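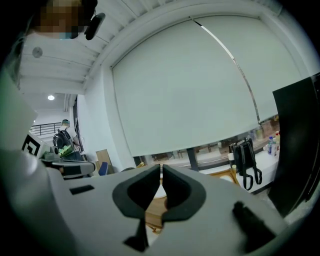
3.2 Night flow and the estimation of supply-side leakage

The Casolstead district is fed from a single service reservoir at Brarncombe through a trunk main of cast iron, parts of which were relined after the drought orders. Flow into the district is logged at the inlet meter, and consumption is logged at the boundary stop tap of each property that agreed to take part. Of the properties approached, 133 returned a complete record for the January period. The remainder either had a gap in the logger data or shared a supply pipe with a neighbour, and were left out of the analysis described in this section.

Leakage was estimated from the minimum night flow, taken as the lowest hourly mean between 2 am and 4 am. The usual practice is to subtract a fixed allowance for legitimate night use from the inlet reading and treat what is left as loss. We did not adopt a fixed allowance. Casolstead has a bakery and two dairies that draw water well before dawn, and a single figure per property would have placed their use in the leakage term. Night use was instead measured directly at the participating properties and scaled to the district by property class (terraced, semi-detached, detached, commercial). Class weights were taken from the billing register. Where the register disagreed with the site visit, the site visit was preferred.

Pressure matters to this calculation, as the rate of loss through a given defect rises with head. Loggers were placed at the inlet, at the critical point on Nikham Lane and at one hydrant midway between them. Night pressures were corrected to the daily mean using the power-law relation set out in Section 2.4, with the exponent held constant across the district. Rai (personal communication) has argued that the exponent should vary with pipe material, and for a network with a large share of plastic pipe we would agree. In Casolstead the plastic sections are short and are confined to the newer closes north of the railway, so that the effect on the district total is small compared with the uncertainty in the class weights.

A household was marked as having a probable supply-pipe leak if its flow did not fall to zero for at least one logging interval on 3 consecutive nights. The rule is deliberately simple. It will pick up a dripping cistern valve as readily as a cracked pipe, and the two cannot be told apart from the meter record alone. Marked households were visited by Herman Chin, and the internal stop tap was closed for 10 minutes while the meter was read. Continued flow with the tap closed was recorded as a supply-pipe leak, and any other result as internal loss.

The loggers were Petek pulse units with an internal store of 4000 readings. At the interval used, the store fills before the end of the month, and each unit was therefore downloaded once during the period and again at the close. The clock in each unit was compared with a reference at both visits. Drift was removed by linear interpolation between the two checks, which assumes a steady rate; the cold spell in the middle of the month may have upset this at the more exposed chambers.

Two further limits should be noted. Meter under-registration at very low flow was not corrected, and slow leaks on older meters will have been missed. The inlet meter was last calibrated before the relining work, and its error at night flow rates is taken from the certificate issued then. Both points are taken up again in Section 5, where the district balance is compared with the acoustic survey carried out by Keerthana Rai.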